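# Two little dark marks on a light wood-grain table – how do I shift them?

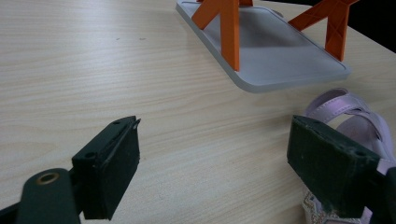
I bought the table second-hand in March from a man in Miltden who described it as "barely lived with". The label underneath says Boström, which means nothing to me and apparently nothing to the internet either. The top is pale, with a wood-grain pattern, and I couldn't tell you under oath whether it's real wood or a very good impression of it.

The trouble is two tiny dark marks, close together, one of them a bit slanted and the other longer and flatter. They've been there for 4 weeks, and in that time I've tried a damp cloth, washing-up liquid and glaring. My husband says he can't see them. He also can't see the recycling.

What should I try next that won't leave me with a large pale patch in place of two small dark ones? I do have a bottle of Jindetti cream cleaner under the sink, but it's so old that the instructions have worn off.

*Posted by marrowfat, July 2, 2020*

---

**Jailson Sampaio**

Leave the cream cleaner where it is. Most of them have something gritty in them and on a shiny top you'll see the scratches every time the sun comes round.

First find out whether the marks are on the surface or in it. Shut your eyes and run a fingernail across. If you feel a bump, it's something stuck on, and the edge of an old plastic card held nearly flat will often lift it (I use an expired Amex, the most good it ever did me). If you feel a dip, it's a dent or a chip with dirt in it, and that's a different job.

If you feel nothing at all, try a white pencil rubber, gently, for a minute or so. Ordinary scuffs come off surprisingly well. After that, a drop of white spirit on a cotton bud, but test it on the underside first and wait – some varnishes go cloudy. Wipe with soapy water, then dry it.

If it is real wood and the mark is under the finish, you're looking at sanding and refinishing the top. For two specks I wouldn't.

---

**old_teapot**

toothpaste

---

**Pennyfarthing_Sue**

Please not toothpaste. I did that to my mother's sideboard and now it has a dull patch the shape of Wales.

I'd go with the rubber, and if that fails, put the fruit bowl on it. Mine has covered a burn for years and we've never eaten so many pears.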